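Workshop Tips: Care of Bellows, Boots and Ribbed Covers
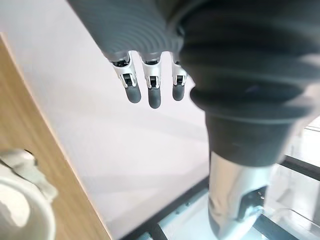

A bellows cover fails first in the valleys. Dust settles there, oil holds it, and the grit cuts the material each time the folds close. Clean it extended. Pull the cover to near full length, vacuum with a soft brush, then wipe each fold along its curve with a damp cloth and a drop of dish soap. Thick, rounded folds like those on the dark gray wrist cover can be wiped with a cloth over one finger. Fine ridges, as on the lighter gray cover over the fingers, need a soft toothbrush run along the ridge, never across it. Rinse with a second cloth and let the cover dry extended.

Solvents. Keep mineral spirits, brake cleaner and gasoline off rubber and vinyl. Test any cleaner on an inside fold and leave it overnight.

Inspection. Open the folds by hand under a bench lamp. Look for whitening at the crease, pinholes and a tacky surface. A cover with a crack through the wall should be replaced. Tape will not hold on a moving fold.

Ends. Check that the band at the narrow end sits square on its seat. Tighten the clamp until the cover no longer turns by hand, then stop. Overtightening cuts the cuff.

Small plastic parts. Blow lint out of hinge openings with a hand bulb. Shop air drives it further in.

Storage. Keep spare covers flat in a closed bin, relaxed, away from motors and sunlight. Mark the bin with the date of purchase. Our spares from April are in the Jaltholm cabinet, shelf 2.

Omprakash Agarwal
Revised 1999-10-05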